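Slide 4: Sorting at the table (Kumiko speaking, 5 minutes)

Pick up from Weidong's collection figures. Remind the room that the Nurnus office sends out three streams: paper, metal and residual. Most errors happen before anything reaches the bins, when lunch waste is cleared in one sweep.

Define the terms once. "Clean paper" means dry and free of food. A paper cup does not count as clean paper under the Pakeo contract, whatever it looks like. Foil goes to metal if it has been scraped.
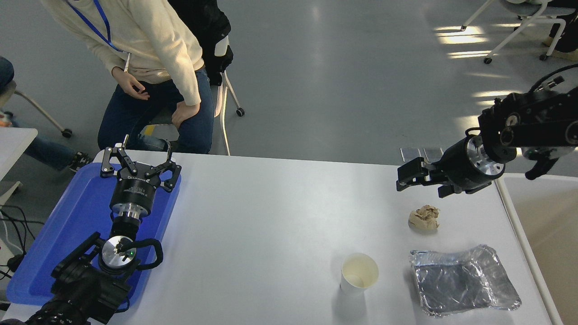 Slide 4. Table items: crumpled tan paper, white paper cup, foil tray. Blue tray at left.

Ask the audience to assign each item to a stream. Allow 2 minutes. Expect disagreement on the cup. Take the answers in this order: paper ball, foil, cup.

Points to make after the answers:
Crumpled paper is accepted. Flattening saves volume but does not change the stream.
Foil trays with wrinkled rims hold residue in the folds. Check the rim as well as the base.
Cups go to residual at Nurnus. The Brirnano site has a separate cup tube, so do not generalize.

If asked about bin capacity: the residual bin holds 200 liters and is emptied every 7 days. Refer contract questions to Kyriaki Dimitriou.

Next slide: label wording. Hand over to Kazuhiro.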